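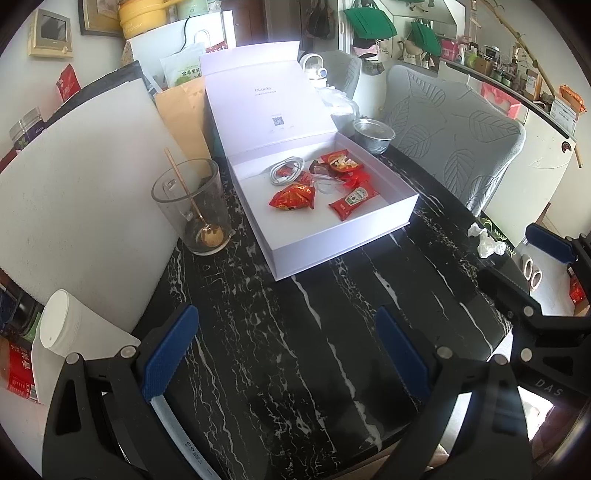 Where do sauce sachets go when you clear a table after a takeout meal?
Unopened sachets go in the condiment tub on the door shelf of the pantry. Opened ones go in the trash, even if there is sauce left inside.

Housekeeping Skills, Unit 7: Clearing and Sorting Small Items
Handout prepared by Akosua Kwofie, revised 4/3/25

This unit follows the one on wiping down hard surfaces. Bring your notes from that session, including the page on stone and marble-look tops.

Catch-all boxes
Most homes have one box where small things end up. A box with a hinged lid is handy because the lid hides the mess, and that is also why it fills with wrappers. The box used for the table exercise is white and has "ULucky" on the inside of the lid. A charging cable shares it with red snack packets and a ketchup sachet.

Sort the contents into these groups:
Food, sealed
Food, opened
Wrappers and scraps
Electronics and cables
Unknown (ask before you throw it out)

Cables should not be stored with food. Coil the cable, tie it, and put it in the electronics drawer. Crumbs and oil get into the connector and are hard to clean out.

Clear plastic pieces go in the unknown group until you have checked what they belong to. Obed Ansah threw out the inner tray of a Briseo lunch set in September and we had to buy another.

Around the box
Glass mugs are carried one at a time, by the handle. Take a long spoon out first and carry it separately, as a tall handle tips a light mug easily. Used tissues are picked up before any wiping starts. Foil bowls with lids are opened and checked at the sink, never over the table. Loose plant stems go in the compost pail if they are trimmings. If they are for cooking, rinse them and refrigerate.

Practice
Work in pairs. One person sorts, the other writes down the group for each item. Allow 12 minutes, then swap. Adom Addo will check the sheets.

Reading for next time: Cárdenas, chapter 13, on drawers and dividers. Senyo Ackah has the spare copy.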